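Minutes, Trenar Pickling and Preserving Group
Meeting held 14/09/2026, small kitchen, Trenar
Present: nine members. Apologies: two.

**1. Previous minutes**

Agreed with one correction. Item 4 gave the sugar for the green tomato chutney per jar. It should read per batch.

**2. Brine strength, whole cucumbers**

Results from the May batches were read out. Two strengths were compared, 50 g of salt per litre and a weaker one at 35 g. The weaker brine soured faster but the cucumbers softened at the blossom end. The stronger one kept a firm bite for the full period and was judged a little too salty by four members and correct by five.

Agreed to stay at 50 g per litre for whole cucumbers. Sliced cucumbers are a separate matter and were not tested. The blossom end is to be trimmed in all batches from now on, including the small ones.

One member asked whether the salt should be weighed against the water alone or against water and vegetables together. The group's sheet says water alone. The sheet stands, but the wording is to be made clearer – at present the line can be read either way.

**3. Vinegar**

The Gevmont malt vinegar has been used for onions since last year. The Lobo white vinegar was tried on a single batch in May at the same measure. Both are labelled at the same strength. Tasting notes:

- Gevmont: darker liquor, rounder taste, onions brown at the outer layer
- Lobo: clear liquor, sharper at first, onions keep their colour

No decision on a single supplier. Gevmont for onions, Lobo for cauliflower and mixed pickle. Beetroot left open.

**4. Jars and lids**

Stock was checked before the meeting. There are 224 jars of the 300 ml size with matching lids. The larger jars were not checked as the cupboard was locked.

Seven lids had damaged seals and were thrown away. Lids are not to be reused for vinegar pickles, whatever their condition. Reuse for dry goods is allowed. A proposal to move to clip-top jars was not seconded.

**5. Chutney yield**

The plum chutney was made twice to the Imau recipe. The first pan was taken off early and set loosely. The second was cooked for a further 25 minutes and lost more water, giving 620 g less finished chutney from the same weight of fruit. The texture of the second was preferred by all present.

The recipe card is to give the finished weight as well as the time, as pans differ in width. The test of drawing a spoon across the base of the pan is kept.

**6. Storage and labels**

Filled jars are to be kept in the dark for six weeks before tasting, eight for onions. Labels must show contents, batch number and date of filling, and go on the side of the jar – labels on lids were mixed up twice this year. Jars for the next tasting should be packed upright in cardboard, with a divider between the rows. For dividers, flat corrugated board of the same brown sort as the panel on the green-topped table will do, cut to jar height. The panel itself and the two upright cardboard tubes next to it are not to be cut up. Members are asked to bring their own board. 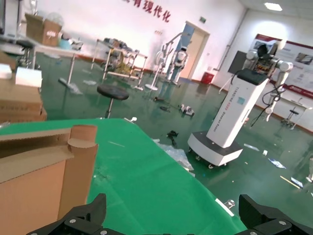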